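Moving the wrist camera into the simulator

November 8, 2021

I have spent most of my free time since May on Jevis, the small grasp planner I started writing after the Ancombe job finished. The planner itself has changed very little. What has changed is how I test it, and I wanted to write that down while I still remember why I did things in this order.

Until last month every test used a fixed overhead view. It was easy to set up and easy to debug, and it hid a lot of mistakes. From above, the planner nearly always had a clean view of the table. On a real arm the camera sits behind the fingers, and the fingers are in every picture it takes. My segmentation code had never had to deal with that, and the first time I ran it on a wrist view it picked the left finger as the best thing to grasp.

The fix is dull. I render the gripper once on its own, at the current finger opening, and use that as a mask. Anything under the mask is thrown away before the depth goes to the planner. The mask has to be made again whenever the opening changes, so I keep a table of 39 openings and pick the nearest one. Working it out live would be neater, but the table takes 8 MB and I have stopped caring.

The second problem was the frames. Pluvach, which I use for the physics, has the camera looking along positive z. Vallejo, which does the rendering, has it looking along negative z. I had a flip in the code for this, and then another flip somewhere else that I'd added in the summer and forgotten. The two cancelled out for the overhead view and did not cancel out for the wrist one. Nermin Yalçınkaya found it in one evening by printing both matrices side by side, after I had lost a week to it.

I turned anti-aliasing off to get the speed up. Depth doesn't need it, and I can live with jagged edges in the colour pictures. I also left most surfaces plain and put a texture only where I wanted to check that the lighting was doing something sensible.

With all that in place I ran 1,000 random starting poses overnight. The planner asked for a grasp on its own fingers in 7 of them, all with the gripper near fully open, where the steps in my table are too coarse. I'll add more entries at that end and run the same seeds again.

After that comes the search behaviour - what the arm should do when there is nothing worth grasping between the fingers. At the moment it backs off along the approach line and looks again, which is slow and gets stuck near walls. I'd like it to turn the wrist first and only back off if that fails. 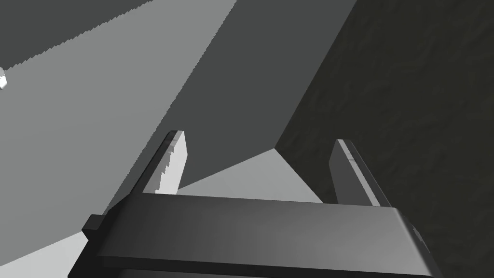
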